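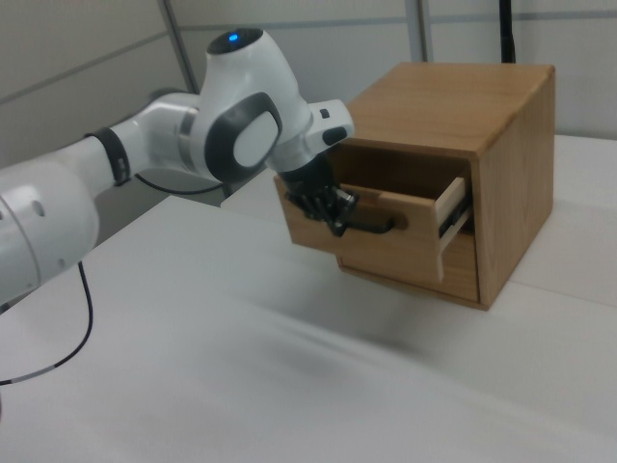

Lactose intolerance is a reduced ability to digest lactose, the main sugar in milk. It arises when the small intestine makes too little lactase, the enzyme that splits lactose into two simpler sugars the body can absorb. What is left undigested travels on to the colon, where the resident bacteria treat it as a gift and produce gas by way of thanks. The condition is uncomfortable but not dangerous, and it should not be confused with milk allergy, which involves the immune system and can be serious. Lactase tablets are sold without prescription in many countries and tend to be remembered shortly after the trifle.

Symptoms

Symptoms usually begin between 30 minutes and 2 hours after eating or drinking something containing lactose. They include bloating, wind, stomach cramps, a rumbling belly, nausea and diarrhoea. How bad they are depends on the amount eaten, what it was eaten with, and how much lactase the person still makes. Many people can manage a small glass of milk with a meal and discover their limit only at a wedding.

Causes

Most babies produce plenty of lactase. In a large share of the world's adults, production falls after early childhood, a pattern known as primary lactase deficiency. Secondary deficiency follows damage to the lining of the small intestine, as in coeliac disease or a bout of gastroenteritis, and often improves once the gut has healed. A rare inherited form is present from birth.

Diagnosis

The hydrogen breath test is widely used. The patient fasts, swallows a lactose solution and then blows into a device at intervals, an activity with little to recommend it socially. A clear rise in hydrogen suggests poor absorption. Some doctors simply advise leaving out lactose for 2 weeks, then bringing it back to see who complains.

Management

There is no treatment that restores lactase in the primary form. Most people cut down on milk, cream and ice cream. Hard cheeses contain very little lactose, and live yoghurt is often well tolerated — a mercy seldom mentioned on the packet. Anyone avoiding dairy altogether should find calcium and vitamin D elsewhere.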